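Setting Out the Play Burger: Tips for Keeping a Pretend Kitchen in Order
Posted by Tadeo Ocampo in Playroom and Kitchen Corner

I have been meaning to write this page since May, when my sister moved her two kids into the big room upstairs and left me in charge of the boxes marked KITCHEN, half of which were pots and pans and the other half of which were pretend pots and pans. There was so much pretend food. A whole fried chicken, a bunch of grapes with one grape chewed flat, and parts of what I believe were several different burger sets, all tumbled together at the bottom with crayons and a doll's shoe. It took me most of an afternoon and a pot of coffee to get through it, and by the end I had opinions, which those of you who have read my page on sock drawers will not find surprising.

So these are my tips for the burger set in particular, though most of them work just as well for a pizza or a sandwich set, or anything else that comes in thin flat slices.

Stand the slices up

Flat pieces are the ones that get lost. A slice of cheese lying down on a white table is fine, but put a tomato on it, and a slice of onion on that, and before long you have a heap, and a child who wants the cheese will sweep the whole heap onto the floor to get at it. (Mine do. Maybe yours are more patient!) If you stand the slices on edge, like plates in a rack, everybody can see what there is and take the one they want.

You can do this with nearly anything that has a slot in it. A letter rack works. A toast rack works beautifully if you can find one at a yard sale, and I have used a row of clothespins glued face up to a paint stirrer, which is not pretty but has held up all year. My favorite by far are clear plastic rails with a little clip at one end. The clip keeps the slice upright and the rail gives it a long foot, so it doesn't topple when somebody bumps the table. Clear is nice to have for this. Your eye goes right past the holder to the orange and the red, and even a very small child can find the cheese from across the room.

Give each ingredient its own station and set the stations side by side, all pointing the same way, with a little room between for fingers. I used to push mine close together to save space and it was a mistake. Little hands come down from above with the thumb on one side and the fingers on the other, and they need somewhere to go.
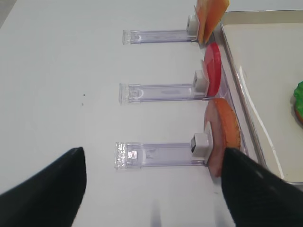
Estela Montecinos wrote in to say that she does the same with a felt sandwich set, only the felt slices flop over, so she slips a piece of cereal-box cardboard between two layers and stitches around the edge. She also says to put the slice they fight over at the end nearest the grown-up. In her house that is the cheese, and she keeps a spare in her apron pocket.

I have tried the cardboard since, and it's a good trick, though you do have to unpick a seam when the thing needs a real wash. Thin plastic cut from the lid of a margarine tub does the same job and can go through the water with the rest of it. Round off the corners with nail scissors before you slide it in.

Build on a tray

If you take only one thing from this page, let it be the tray. A burger built straight on the table wanders. It starts out in front of one child and finishes in front of the other, and then there are words. A tray with a rim says where the burger goes, and when it's time to serve, the whole business can be carried off to whoever is being the customer.

I like a metal one with a light-colored inside, and you probably have something of the sort already. An old baking tray that has gotten too scratched for cookies is just right. Look for a rim that is rolled over or smooth all the way around, and run your thumb along it before you hand it over. If it rattles on the table, stick a few felt furniture dots underneath, or lay a damp dishcloth under it the way you would under a cutting board.

Keep the tray bigger than you think you need. The lettuce in most sets is wider than everything else, and a tray that only just fits it will have the kids fishing around the edges with their fingernails. Ours has room to spare on every side, enough that you can set the next piece down next to the stack while you make up your mind.

Put the holders on the left if your cook is right-handed, or along the back if you have one of each, as we do. Leave the side nearest the cook open. I had the holders in front for a while and there was a good deal of reaching over, with sleeves catching on things and tomatoes going everywhere – it was a mess, and I should have seen it coming.

Lettuce first, or lettuce last?

People write to me about this more than you would think. On a real burger I am a lettuce-on-the-bottom man, as my mother was, and she would tell you it kept the bun from going soggy. With a play set it hardly matters for the bun, but I still start with the lettuce on the tray. It's the widest piece and it gives the others something to sit on. A tomato slice dropped on smooth metal will skate. Dropped on a leaf it tends to stay where you put it.

Then I let the kids choose. One of mine puts the tomato right on the lettuce and the patty on top of that, and the other wants the patty in first and two slices of cheese, and no tomato at all, thank you. A nice game for a rainy afternoon is to have one child call out the order while the other builds it, and then swap. We have a pad of order slips from the stationery aisle, 300 to a pack, and we are still working through the first one. The menu at our house says Maillard Burgers at the top in green marker. That was my nephew's idea, he heard the word on a cooking show and has been saying it ever since.

Show them how to pick up the patty by its edges. If you pinch it by the top and bottom you have to let go of it sideways and it lands wherever it likes. Held on edge it can be brought in over the stack and tipped down slowly, and it goes much better, for the little ones especially. I will admit I now do this with real patties too.

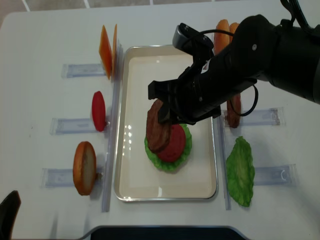 Tomato on the lettuce, patty on its way in at a tilt.

Washing up

Hard plastic pieces can have a soak in warm water with a squirt of dish soap. I give them 10 minutes and then go around the frilly bits of the lettuce with an old toothbrush, as that is where the jam seems to end up. Rinse well and stand everything up to dry. You can use the same holders for this if you don't mind wiping them afterward.

Foam pieces are another matter. They drink up water and take days to give it back, so wipe them with a barely damp cloth and leave them somewhere airy. Wooden pieces get the same treatment, and a little rub of mineral oil once in a while if the paint has worn through.

Clear plastic shows every fingerprint, I'm afraid. Skip the paper towels, they leave fine scratches that you'll see every time the sun comes in. A soft cloth, such as the kind you get with eyeglasses, does a lovely job. Do the slots with a cotton swab.

Putting it away

We have a flat box with a lid for the burger set and nothing else is allowed in it. The tray goes in first with the rails laid lengthwise on top, then the slices in a zip bag. I wrote the contents on the inside of the lid, with a little drawing next to each word for the one who can't read yet, and I'm rather proud of my drawing of a pickle. If you have more than one set, put a dot of nail polish on the back of each piece, red for one and blue for the other, and you will never again have to guess whose bun it is.

Store the box flat. On its end everything slides down to one side, the bag bursts open and you are back to digging. A low shelf is good, where the kids can get it out for themselves, and where they can, at least in theory, put it back.

A few odds and ends that readers have sent me:

Shower hooks over the edge of the play stove make good places to hang spatulas.

A muffin pan will hold all the small round things, your pickles and olives and so on.

If a slice has warped, lay it between two sheets of wax paper under a heavy cookbook overnight. Check it in the morning and give it another night if it still rocks.

Do keep anything small enough to swallow well away from the babies. I go through our box every so often and pull out whatever has cracked or come apart.

Next time I hope to get to the pretend pizza, and the matter of all those mushrooms. If you have a good way of keeping mushrooms together, please do write.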